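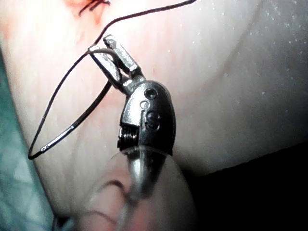 **Which hour does a daily snowfall value belong to?**
Each value covers the 24 hours that end at 7 a.m. local time on the date in the row.

## Delcombe snowfall table

Daily snow readings from 3 stations: Favora, Eren and Bratico. The file has 294 rows, one for each station and day. Please read the notes on gaps before you make any totals.
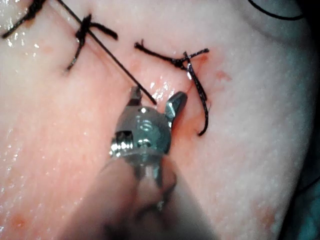

*Instrument jaws over tissue, with a suture strand.*

### Columns

- `station` – name, in lower case
- `date` – day of the reading
- `new_snow_cm` – fresh snow on the board
- `depth_cm` – total snow on the ground

### Gaps

Bratico has 2 missing days. They are left empty – do not read them as zero. The deepest snow in the file is 77 cm, at Eren.

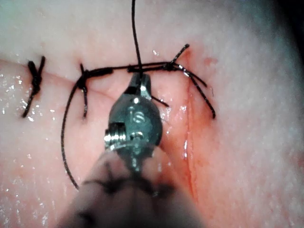
*Jaws holding black suture at the stitch line.*

### Contact

Nima Daneshvar keeps the table. If you find a wrong value, please send the station and the date together. Last edit: 9/12/19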